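golutitz30
left hand still drifts on my build. rewired it sunday, 5 hrs gone. heres the table now

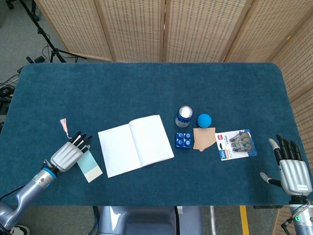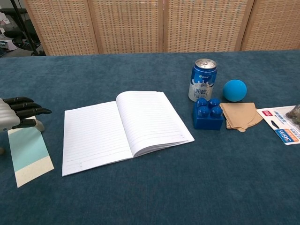

notebook, can, blue ball, blister pack – both pics

bako_bench
thats calibration not wiring. redo the wrist zero

tenville_tu
Disagree. I'd check the cable first, mine did the same thing after around 3,000 cycles

bako_bench
3,000 on a hobby hand?? no way

golutitz30
ok ok – doing zero first, then teh cable. will post numbers

tenville_tu
cable.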